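家のことメモ 白い面、台所、工具まわり

更新 2021年8月27日

前のページが長くなりすぎたので分けました。順番ばらばら。思い出したところから書いてます。急いで打ってるので誤字は見逃してください。

白い天板の黄ばみ

まず水拭き。いきなり洗剤に行かない。ぬるま湯で絞った布、ぎゅっと固く絞る。これで落ちる汚れがけっこうある。落ちなかったら中性洗剤を数滴、バケツに。天板に直接たらすと、そこだけ輪っかになって残ることがあるので、うちではやらない。拭いたら水拭き、それから乾拭き。乾拭きを省くと翌朝スジが出ます。私はよく省く。そして翌朝やりなおす。

コーヒーの輪じみは重曹のペースト。重曹に水をちょっとずつ、歯みがき粉くらいの固さ。のせて10分。こすらない。指の腹でくるくるっとして、濡れ布で取る。つやのある面だと曇るので、隅っこで試してから。アルミには使わないこと、黒くなります。やりました。鍋ひとつ黒くしました。

カレーの黄色は、拭けるだけ拭いて、あとは窓ぎわに置いて日に当てる。まな板とか保存容器ならこれでいい。動かせない天板はあきらめてカーテンを開けておく。数日でうすくなる。

油性ペンは消毒用アルコール。綿棒で、線の外側から内側へ。広げないように。塗装面は塗装ごと取れるので注意。火の気のないところで、換気しながら。

メラミンスポンジの話

便利。でも削ってるだけなので。つやのある面に使うと、つやが死にます。うちの冷蔵庫のドア、取っ手の横だけマットです。斜めから見るとわかる。使うなら、つや消しの面、陶器の流し、スニーカーのゴムのふち、そのへん。大きいまま使わないで、さいころに切って、使い捨て。切るときは乾いたまま。濡らすと包丁が逃げる。

ジェキトホルム（Jekitholm）のホームセンターで買った業務用の大袋、294円。安かった。今も同じ値段かは知りません。小さくなったやつは捨てないで蛇口の根元用に取っておく。箸の先に輪ゴムでとめると、奥まで届きます。

白い面の汚れの探しかた

これ質問が来たので書く。「拭いたはずなのに夜になると汚れが見える」というやつ。昼の光だと真上から当たって全部とんでしまうので、見えないだけ。懐中電灯を面にぺたっと寝かせて、横から照らす。粉、油の膜、拭きスジ、ぜんぶ出ます。びっくりするくらい出る。気分が悪くなるので週に一度でいいです。

照らす順番は奥から手前。見つけたらすぐ拭かないで、マスキングテープの切れはしを横に貼っておく。あとでまとめて。いちいち拭いてると、どこまで見たか忘れるので。

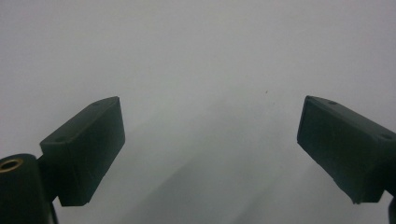
拭きムラと光のムラは別もの。ここを間違えると、汚れてないところを延々こすることになります。私も最初の夏はそれで一時間つぶした。白っぽいグレーの無地の面だと、汚れがなくても明るさは均一に見えないもので、上と右上がちょっと明るくて、下へいくほど冷たいグレーに沈んでいく、ああいうなだらかな変わりかたは光のほう。こすっても変わりません。汚れのほうは境目がある。ふちがある。指の幅とか、布の幅とか、コップの底とか、何かの形をしてる。見分けがつかなかったら頭を左右に動かしてみる。自分と一緒に動いたら光。動かずに居すわってたら汚れ。それでも迷ったら、白いコピー用紙を一枚横に置く。紙も同じように下が暗かったら、それは部屋の光です。拭くのをやめてお茶にしましょう。

布のこと

マイクロファイバーは柔軟剤禁止。吸わなくなる。もう入れちゃった人は、洗剤だけで二回くらい洗うと多少もどります。乾燥機は低温で。綿のタオルといっしょに洗うと毛羽をぜんぶ拾ってくるので、別にする。面倒なら洗濯ネット。

台所用、床用、工具用、色で分ける。うちは青が台所、黄が床、ねずみ色が工具。家族は守りません。ので、床用だけ角をはさみで切ってあります。触ればわかる。これは効いた。

古いTシャツは最高の布。首まわりと縫い目を落として、手のひら二つ分に切る。プリントの部分は捨てる。インクが移る。油を拭いたTシャツの扱いは下のほうに書きました、読んでください、大事なので。

台所、火のまわり

五徳は鍋で煮る。大きい鍋に水、重曹大さじ二、沸かして弱火で15分、火を止めて放置。冷めてからこする。ホーローならこれでいける。アルミの五徳はだめ。さっきの鍋と同じことになる。

換気扇のフィルターは食器を洗ったあとの残り湯につけておく、というのを前は書いてたんですが、ぬるすぎて油が動かない。50度くらいは欲しい。給湯器の温度を上げて、ごみ袋を二重にしたのを流しに広げて、その中で。流しがよごれません。終わったら袋の角を切ってお湯だけ流す。手袋忘れずに。

焦げた鍋。ステンレスなら水と重曹で煮立てて一晩。テフロン系は水だけで煮立てて、木べらでそっと。鉄はこすっていい、そのあと火にかけて水気をとばして油をうすく。うすく、です。べたべたに塗るとそのまま固まって、次に使うとき臭い。

グリルの受け皿に水を張らないタイプの人、アルミホイルを敷くのはやめてください。説明書を見て。うちのは禁止って書いてあった。三年気づかなかった。

塩素系の漂白剤と、酸性のもの（クエン酸、お酢、トイレ用の洗剤）はいっしょに使わない。同じ日に同じ流しで使うのもやめておく。わかってる人も読み飛ばさないで。別々の棚に入れておくのがいちばん。うちは漂白剤が洗面所の下、クエン酸が台所の引き出し。

まな板

木のまな板は使う前に一回ぬらす。乾いたまま切ると色もにおいも入る。洗うときは水が先、お湯はあと。肉や魚のあとにいきなりお湯をかけると固まってこびりつきます。乾かすのは木目を縦にして立てる。裏返して寝かせておくと反る。

反ったら。へこんでるほうを下にして濡れ布巾の上に一晩、上に重し。重しは米袋。だいたいもどるけど、もどらないのもある。もどらなかったのはパンを冷ます台になってます。

黒ずみはサンドペーパー。120番で削って240番でならす。それ以上細かくしなくていいです。包丁がすべるので。

流しの水あか

クエン酸水、水200ccに小さじ一。キッチンペーパーに吸わせて貼る。上からラップ。30分。はがして、そのペーパーでそのまま拭いて、よく流す。大理石と人工じゃないほうの石には使わない。つやが消えてもどらない。

蛇口のくもりは歯みがき粉でもいいけど、研磨剤入りだとメッキに細かい傷がつく。見えないくらいだけど。気になる人はやらないほうが。

ステンレスの流しのもらいサビ。缶とか、ヘアピンとか、置きっぱなしで茶色くなるあれ。クリームクレンザーをラップにつけて、ヘアライン（すじ目）の方向にだけ動かす。丸く動かさない。

冷蔵庫

一段ずつ。全部出すと途中で電話が鳴って終わります。今日は上の段、それだけ。棚板は外したらすぐお湯をかけない、ガラスが割れることがあるので室温にもどしてから。ドアのパッキンは綿棒とアルコール。一周やるとものすごく疲れるので、今日は上の辺だけ、でよし。

調味料の下に折ったキッチンペーパーを敷いておく。汚れたら替える。それだけでドアポケットの掃除がほぼなくなりました。

瓶のラベルはがし。ドライヤーで温めて端からゆっくり。残ったのりはサラダ油を塗って五分、ティッシュで拭いて、食器用洗剤。シールはがし液を買わなくていいです。

工具のほう

ここから物置の作業台の話。台所だけの人は飛ばしてください。「床」まで飛んでいいです。

家が1935年の建物で、どこを開けても寸法が変です。隣の棚板と同じ長さに切ると入らない。なので一枚ずつ測る。メジャーの爪がぐらぐらするのは故障ではなくてわざと、爪の厚みの分だけ動くようになってる。接着剤で固定しないこと。（した人がいます。夫です。）

ねじを外したら、外した場所の順に段ボールへ刺しておく。段ボールに部品のだいたいの形を描いて、その位置にぷすっと。小皿に入れると必ずひっくり返します。写真を撮るのもいいけど、どのねじがどの穴かは写真じゃわからないことが多い。

なめたねじは、幅の広い輪ゴムをはさんでドライバーを強く押しつけて、ゆっくり。回す力より押す力。だめならねじの頭をペンチで、それもだめなら専用の道具。無理に回し続けると穴がもっと広がって、専用の道具も効かなくなる。早めにやめるのがこつ。

木ねじは先に下穴。細いキリでいい。ねじ山に固形せっけんをちょっとこすりつけると、するする入ります。ろうそくでも。

紙やすりの番手

よく聞かれる。木の棚なら120、180、240で終わり。塗装のあいだは320か400で軽くなでるだけ。3000番は木には使わない。あれは塗った面や樹脂のつや出しの番手で、水をつけて使う耐水ペーパーです。くもったアクリルの小物をもどすのに便利。800、1500、3000、そのあと研磨剤。途中をとばすと前の傷が残って、結局もどってやることになる。急いでるときほどとばしたくなるんですが。

当て木を使う。指だけで押すと指の形にへこみます。消しゴムでも、かまぼこ板でも。曲面のときだけスポンジ。

粉は掃除機で吸ってから、かたく絞った布。はたかない。部屋中に飛ぶ。

油を拭いた布

亜麻仁油とか、木工用の自然塗料とか、ああいうのを拭いた布を丸めてごみ箱に入れると、自然に熱を持って燃えることがあります。本当に。使ったらすぐ水にひたして、ポリ袋に水ごと入れて口を閉じて、ごみの日に出す。広げて外で完全に乾かすやりかたもあるけど、うちは風が強いので水のほう。捨てかたは自治体で違うので確認してください。

刃物

はさみはアルミホイルを切ると切れるようになる、という話。ちょっとだけなります。刃の細かいバリがとれるだけで、研いだわけではないので、すぐもどる。テープののりで切れなくなってるなら、アルコールで拭くほうがずっと効く。

包丁は砥石1000番ひとつあれば足りる。砥石は水につけて泡が出なくなるまで。つけなくていい種類もあるので袋を読む。角度は、小指の先が背の下に入るくらい。片面ずつ、バリが指に引っかかるまで。引っかからないうちに裏返すと、いつまでたっても切れない。

刃を新聞紙に包んで引き出しに入れるのはやめました。湿気を吸ってさびる。コルクの切れはしを刃先に刺すだけ。

床

無垢の床は水拭きしすぎない。固く絞って、木目に沿って、すぐ乾拭き。へこみは水を一滴たらして濡れ布をあてて、アイロンを中温で数秒ずつ。じゅっと言ったら離す。ウレタン塗装の床だと白くなることがあるのでやらないこと。

椅子の脚のフェルトは半年で替える。砂を噛んで紙やすりみたいになってるので。はがしたとき裏を見てください。ぞっとする。貼る前に脚の裏をアルコールで拭いて、貼ってから一晩はひっくり返したまま置いておく。これをやらないとずれる。

家具の脚の下の丸いあと。ラグなら氷を置いて、とけたら指で毛を起こして、乾かす。けっこう元にもどります。

壁のこと、棚のこと

白い壁のスイッチまわりの黒ずみは消しゴム。プラスチックの、白いの。色つきの消しゴムは色が移る。そのあと乾いた布。ビニールクロスなら中性洗剤をうすめた布で拭いていいけど、紙や布のクロスは拭かない。わからなければ、目立たないところに水を一滴。しみこんだら紙か布。

ペンキの壁は下から上に拭く。上からやると、たれた水がまだよごれてる所をとおって、そのすじが残る。下から上、仕上げだけ上から下。

画びょうの穴はティッシュを丸めて木工用ボンドを少し、つまようじで押しこむ。はみ出したのは濡れ布で。白い壁ならこれで十分わからなくなります。ちょっと離れればですけど。

棚に白いものを置くときは、後ろの板を暗くしておくと探しやすい。うちの食器棚、奥も白、皿も白で、出すたびにぶつけてた。ねずみ色の画用紙を貼っただけで欠けが減りました。逆に黒い小さい部品（ゴム足とか、ねじキャップとか）は白いトレーに。作業台も同じで、うすい色の板を一枚敷いておくと、落としたものがすぐ見つかる。

ラスタ（Rasta）の引き出しトレー、サイズを聞かれてたんですが、箱を捨ててしまってわかりません。すみません。品番のメモが1215とだけ残ってる。たぶんそれ。買う前に自分の引き出しの内寸を測ってください、外寸じゃなくて内寸、レールの分も引いて。

読んだ人からのお便り

カウリ・エイヴィンズソン（Kári Eyvindsson）さんから。白い棚のつぎ目に入った粉は、筆で掃くより乾いた歯ブラシを横向きに寝かせて、毛先で掻き出すほうが早いとのこと。やってみた。早かった。毛のかたい安いやつがいいです。読みかた、カウリで合ってますか。違ってたら直します。

もうひとつ、ムートンポート（Mutonport）の方から、海のそばで窓がすぐ白くなる、と。塩なので、乾いたまま拭くと傷になります。先にじょうろかスプレーで水をたっぷりかけて流してから、やわらかい布。くもりの日のほうがいい。晴れてると拭いてるそばから乾いてスジになるので。サッシのみぞは乾いた刷毛で砂を先に取って、それからみず。

窓のスジが内側か外側かわからなくなる人は、内側は横に、外側は縦に拭く。スジの向きで、どっちに残ったかわかります。

細かいの、まとめて

・ゴム手袋の指先に穴があいたら、輪切りにして輪ゴムに。
・やかんの中の白いのはクエン酸で沸かして放置。保温ポットは沸かすだけ、スイッチを入れたまま出かけない。
・排水口のぬめり、ゴミ受けにアルミホイルを丸めた玉を入れるといいと言われてる。うちでは違いがわからなかった。
・スポンジは立てて干す。寝かせない。
・製氷皿、ねじの仕分けに使ったら台所にもどさない。
・ラップの端がわからなくなったら輪ゴムを巻いた指でくるくる。
・油のびんの底には小皿。洗うのは小皿だけ。
・ドライバーの柄のべたべたは重曹水、そのあと水拭き。だめなら無水エタノール。
・瞬間接着剤が指についたら、ぬるま湯でもむ。引きはがさない。
・電池はテープで端をとめてから捨てる。
・掃除の洗剤を別の容器に移したら、その場で名前を書く。あとで書くと思ってるあいだに忘れます。飲み物の容器には絶対に移さない。

9月は物置の棚を組みなおすので、その話と、あと網戸。網戸の張りかえは去年失敗してて、ゴムのサイズを間違えた。今年は古いゴムを切って店に持っていきます。5センチもあれば店の人が合わせてくれるそうです。

五徳、今つけてあるので見てきます。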